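Arm pushes blocks fine on the left, stalls on the right?
asked by Tín Quan, October

I'm building a pusher arm in our shared shop, just a straight rod for a tool, shoving plastic shapes over a maple board. Left half is great! Right half, the rod drags on the wood and the motion quits. I've redone the home position 4 times. Help?

2 answers

Grikico
check your cables

Blomqvist
Your board probably isn't level with the arm base (mine wasn't either, drove me nuts). Touch the tip down near each corner, write down the heights, then shim the low side. Pegboard tables sag when you crank the bolts, so go easy on those. My setup, same idea as yours:

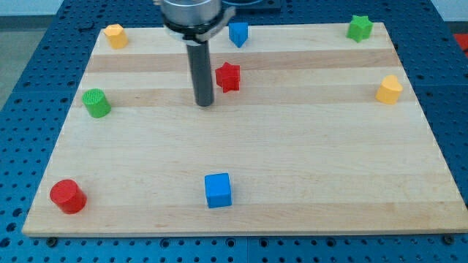 Rod hovering over the maple board, bolts at the front edge

I leave 6 mm under the tip till it's time to push.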